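Jestgate garment works open day, quick notes before I forget it all

Got to Jestgate just after the gates opened, parking already a shambles. Gold coin at the door, sticker on your shirt, off you go. No booking needed for the main floor, bookings only for the dye house (full by the time I got there, bugger).

Started in the cutting room. Long tables, fabric laid up in stacks and one bloke with a straight knife going round the pattern like it was butter. They were cutting polos for a Bandard order, 300 to the batch. Offcuts go in bags by the back door, $14 a bag, mostly rib and jersey. Bought one. Should of bought two.

Sewing floor next. Loud! Bring earplugs if you're taking kids. Overlockers down one side, flatbeds down the other, hemming at the far end. The lady on collars let people have a go on a scrap. Mine was crooked. She was very nice about it.

Label room was tiny and hot. Skundar woven labels on big reels, Lubis care labels printed on site. Spent too long in there, there's a whole wall of old ones from the school uniform days and I found my primary school's.

Then pressing and finishing. Steam everywhere, smelt like my nan's laundry. Tour guide reckons they turn out 500 peices on a good day, less in July when half the floor's off crook.

Lunch was a sausage in bread and a flat white from the van. Arvo talk on mending was the best bit, 30 chairs and people standing up the back. Picked up how to fix a dropped hem on a stretch fabric without it puckering. Seconds rack by the exit, went home with two tees and a school jumper I don't need.
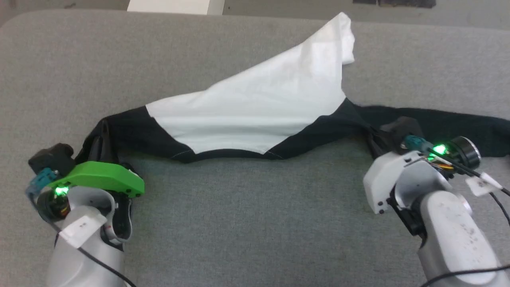
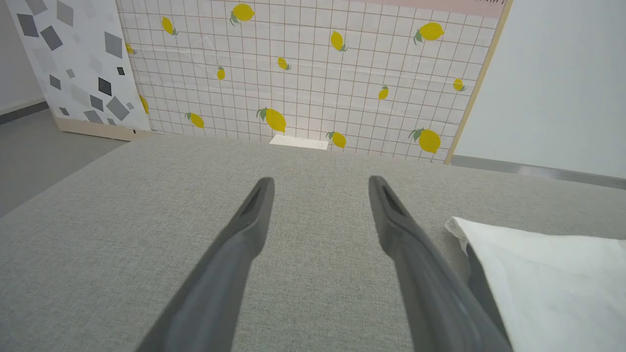 Can you buy from the seconds rack without doing the tour?
The rack is open to anyone on open days, just tell them at the door and they'll wave you through. Cash only.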